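OK, I've been putting this off, but let's talk about bamboo cups versus plastic cups, because my feed has decided for me that I'm a bad person if I own the second kind.

Background: I rent a small place in Skolthorpe with one shelf for drinking vessels. One. So whenever somebody tells me to "just swap", I want to know what I'm swapping for and what it costs me in shelf.

The post that set me off was a list called 152 swaps for a calmer kitchen. Number 4 was "replace every plastic tumbler with bamboo." Every one! There was no word about what you do with the tumblers. I assume they go to a calmer landfill.

I read the replies too, which was a mistake. 1011 of them when I stopped. A lot of people saying bamboo is "naturally self-cleaning." I would like to see it do that with tomato juice.

Let me split this into the claims, since they get mashed together.

Claim one: it's nicer to drink from. Maybe. I find a thick rim annoying with water and fine with tea. That's taste, and you can't sell me taste as a moral position.

Claim two: it lasts forever. The Stirside one I bought two summers ago got a hairline crack after I left it in the sink overnight. My fault, sure. But a cup that can't survive one lazy Wednesday isn't a forever cup in my house.

Claim three: it's just bamboo. Check this one before you pay. Plenty of "bamboo" cups are ground-up fiber held together with resin, and those are molded like any other cup. If you can see long grain running up the side, you're probably looking at a piece of the plant. If it's a perfectly even pastel, read the bottom label.

Blue plastic and the grainy one, same counter:

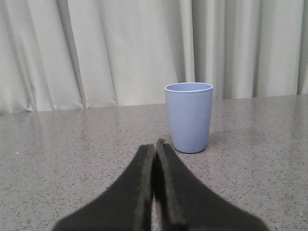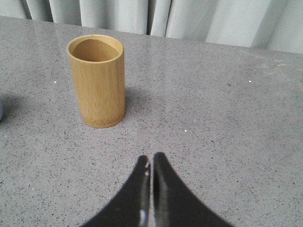
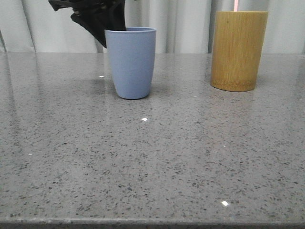 So where does that leave me. I'm keeping both kinds and I resent that this counts as a position.

Plastic gets cold water, toothbrushes, guests' kids, and anything that happens near the bathtub. I don't put hot drinks in it. I don't put it in the microwave either, whatever the sticker said.

Bamboo gets pens and wooden spoons most of the week, if I'm being fair about how I really use it. I drink out of it now and then to justify the money. Hand wash, no soaking, upside down on a rack so air gets in. The instructions that came with my Hetus one were longer than the ones for my rice cooker.

Someone is going to ask about the coating. I don't know! I wrote to Osagie in May asking what theirs is finished with and got a reply saying it was "inspired by nature." I wrote back asking which part of nature. Still waiting.

If they ever tell me it's a plain food-safe oil, great, I'll post it. Until then I'm treating "natural finish" as a phrase that means somebody had space left on the box.

And before anyone says glass – I own glass. I have a tile floor. I used to own more glass.

My unexciting advice: if you already have plastic cups that aren't scratched up or cloudy, use them until they are. Buying a new thing so you can throw out a working thing is a strange way to save anything.

If you want bamboo because you like how it looks, buy one, live with it for 3 months, then decide if you want the set. I'd have saved myself more than one cup that way.

Replies are open but if you sell cups please say so first.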